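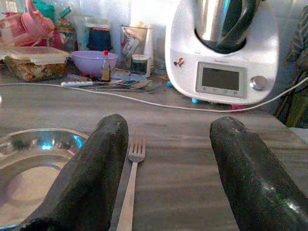 A fork and a bit of shiny steel on the tabletop.

Filed under: Days Out, Factories & Workshops
Oct 31, 2019

I've wanted to get inside the Ertürk cutlery works in Ristport ever since I bought a box of their teaspoons at a flea market, and last week I finally got on the open day list! Noreen Virk came with me (she drove, bless her) and we were there by nine, which was too early. The gate opens at half past.

Our guide was Necati Bozkurt, who started in the polishing room at 16 and still talks about it like it's the only room in the building. He took us to the blanking press first. A strip of steel goes in flat and out come these stubby little shapes that look nothing like a fork — more like a paddle with a waist. Then they get rolled thinner, trimmed, and the tines are punched. I'd always figured the tines were bent up separately or something. Nope, they're cut out of the flat, and the curve goes in afterward under a big stamp that you feel in your teeth.

The polishing room is loud and smells like hot wax, and I loved it. One of the polishers, Orhun Ağca, let us hold a fork before and after the wheel. The rough one had a gray skin and scratchy edges between the tines, and he said those inside edges are the slow part of the job.

Lunch was soup and bread in the canteen. Very good soup. The shop at the end is small and you'll want cash. I picked up 15 dessert forks from the seconds bin, pattern 330, and Noreen got a ladle she didn't need.

The next open day is in November, and you have to call ahead to book. Wear closed shoes, they do check. Parking's behind the Pronby warehouse, not out front like the flyer says.

Print this page | E-mail this to a friend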